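Print this page | E-mail this thread

Workbench & Surfaces > Finishing > Pale tabletop, oil or film finish?

forken_bench
Friday, April 7, 2023
Refinishing a light wood tabletop that gets daily bench use. Small parts, tools set down and picked up all day. Current finish is an oil, two coats, applied in December. It has gone dull where my forearms rest. I want to keep the color as pale as possible. Options are more oil or a water-based film finish. Opinions?

ondard
Film finish. Oil ambers on pale wood and will keep doing so with each coat. Sand to 125, vacuum, then three thin coats of water-based matte. Leave it alone for five days before putting anything heavy on it.

wisby_joinery
Disagree on the grit. 125 leaves scratches that show under raking light, and on a light top you will see them from across the room. Go to 300 between coats. I would also stay with oil. A film finish chips where hardware gets dropped, and then you are stripping the whole top to fix one spot.

forken_bench
Dropped hardware is a fair concern. Working area:
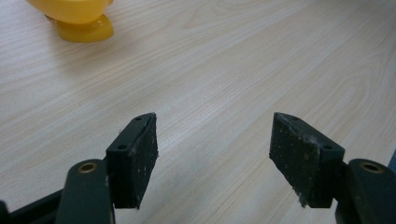

Tabletop between the jaws, current color.

The color there is what I want to hold.

ondard
Pale enough that I would not put more oil on it. Side note — the black pads have white specks on them and the lower edge of the left one looks a bit frayed. Wipe them down before you sand or finish anything. Grit carried on a soft pad will mark a fresh coat.

wisby_joinery
Agree on the pads. Still disagree on the film. Spot repair with oil takes five minutes and a rag.

mwakalinga
Third option: hardwax oil, the clear type with a little white pigment. Less ambering than plain oil, still spot-repairable. It costs more per can. Test on the underside first.

ondard
Pigmented hardwax goes blotchy if the old oil is still in the wood. He would have to sand well past it.

mwakalinga
Only if the old oil is heavy. Two coats is not heavy.

forken_bench
Will try the hardwax on the underside, with a patch of matte film next to it. Pads get wiped first.

wisby_joinery
Lay the oily rags flat outdoors to dry. Do not ball them up.

This site uses cookies to remember your login and display settings. Accept | Settings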